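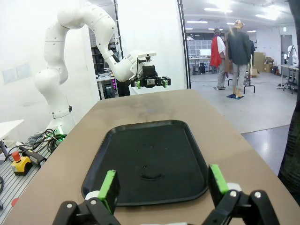 I bought my first black serving tray by accident. I'd gone into Kukico on a Saturday for dish soap and came out with a tray under my arm, and I've been a tray person ever since (my family would say a tray bore).

People treat trays like party gear, something that lives on top of the fridge until the in-laws show up. Mine never gets put away! It takes coffee out to the porch, it brings wet glasses back in, and in February it held seedlings on the windowsill until I needed it for soup.

When I asked friends what they look for, everybody had an opinion. Cinzia Fiore worked banquets for years, some 400 covers on a big night, and she wants a raised rim before anything else. Rounded corners come second, as she's had enough bruised hips for one lifetime. Hiếu Tiêu only cares about weight – he carries tea upstairs to his mother twice a day and went back to plastic after a heavy oak thing nearly took out the banister.

Then there's color. Black plastic looks sharp on a light brown table, I'll give it that, but a matte finish shows every speck of dust and you'll be wiping it down before guests arrive. Aitana Soler keeps a folded dish towel on hers for exactly that, and it stops the cups from sliding too.

As for little marks, I've quit scrubbing at them. I own two trays now, and the scuffed one is still the one I grab when the kettle goes.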